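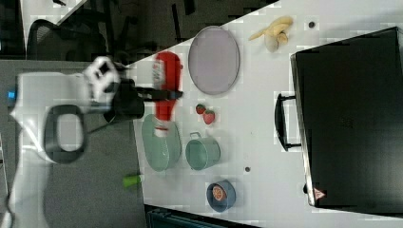

plillitz_prep
We'll all be setting tables for it instead of packing, a coworker told me on break, and I have been turning that over in my head ever since.

Some background, and sorry in advance for the length. I work at Llorente, where we put together meal trays for offices and a couple of schools. There are 40 of us on days. This spring the company brought in an arm from Erkano, and before it goes anywhere near the line it gets practice at a table with bowls, a plate, a squeeze bottle, toy strawberries and so on. I've been asked to move over to the practice table starting in June. Same pay, same hours, which I'm grateful for. But I've been packing trays for 10 years and I'm good at it, and I honestly don't know if this is a step up or a polite way of walking me toward the door. Has anybody here made this kind of move? What should I ask before I say yes?
Posted April 30, 2022

vudine_nights
Oh, I felt this one! We got two arms at my plant, over on the Vudine side of town, and I was one of the people moved. The first month I hated it. You put the things out, it has its go, you put them out again a little differently, and by lunch you are missing the chatter on the line something awful. That was the hardest part for me - the quiet, more than the work.

It did get better. The people running the arm had never packed anything in their lives, and they needed someone to tell them that a bottle lying down is a different problem from a bottle standing up, or that you never set a soft fruit under something heavy. Once they began asking me things, the days went quicker.

As for what to ask, I would get the job title in writing. Mine stayed "packer" for ages while I was doing something else entirely, and it mattered when raises came around. Ask if you can go back to the line if you don't like it, and until when. Ask who decides how many tries a day is enough, too. We had 600 on a sheet taped to the wall with no idea where it came from, and my shoulders paid for it until somebody let us swap places every 2 hours.

And do keep taking your breaks with your old crew if you can. I still do.

traysandtrucks
Take it. They'll get the arm either way and you'd rather be the one who knows it.

plillitz_prep
Thank you both, this helps more than you'd think. I hadn't thought about the title at all, and I'm going to ask on Monday. I'll bring up swapping places as well, seeing as my shoulders are not what they were. And yes, breaks with the old crew - they've already told me my chair is staying put.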